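Vuelve el mercadillo textil de Pandono, y esta vez con turno de tarde

16/9/23

¡Por fin! Llevaba desde julio preguntando en la biblioteca y ya es oficial: el mercadillo de ropa de casa de segunda mano de Pandono abre otra vez en la nave de la calle Tandon. Yo fui el año pasado casi por casualidad (buscaba una funda de almohada, salí con dos colchas) y me quedé con ganas de más, así que me he pasado esta semana a hablar con la organización.

Habrá 6 puestos fijos y un rincón de arreglos que lleva Bohumila Štefanec, a quien muchos conoceréis por su taller de costura, el Fledard. Me contó que se puede llevar una prenda por persona, que los bajos y las cremalleras se hacen en el momento y que lo demás se recoge a la semana siguiente. «Lo que más me traen son sábanas bajeras con la goma dada de sí», me dijo riéndose, y a mí me entró la risa también, que tengo dos en el armario.

La entrada cuesta 8 euros para quien vende y es gratis para los demás. El año pasado se vendieron 2163 piezas, entre mantas, toallas y juegos de cama, y lo que sobró acabó en el ropero de la asociación Makokha. En la nave caben hasta 300 personas, de modo que yo iría pronto, sobre todo si queréis mantas, que vuelan.

Un par de avisos prácticos: no hay datáfono en todos los puestos, conviene llevar bolsas grandes y las almohadas usadas no se admiten este año (los cojines sí, ya lo pregunté). 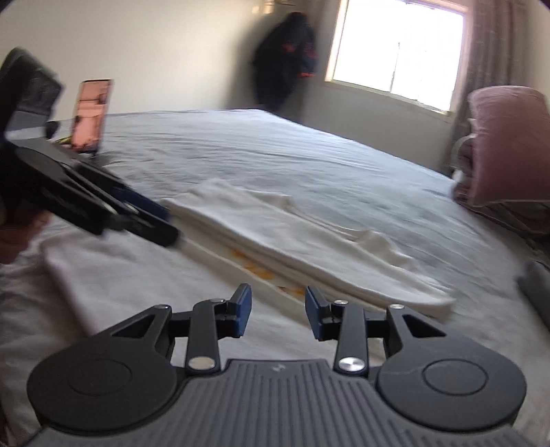

Para reservar puesto hay que apuntarse en el mostrador de la biblioteca, en horario de mañana. El turno de tarde es nuevo y todavía quedan huecos, o eso me dijeron ayer. Yo voy a ver si coloco de una vez el edredón de flores de mi tía.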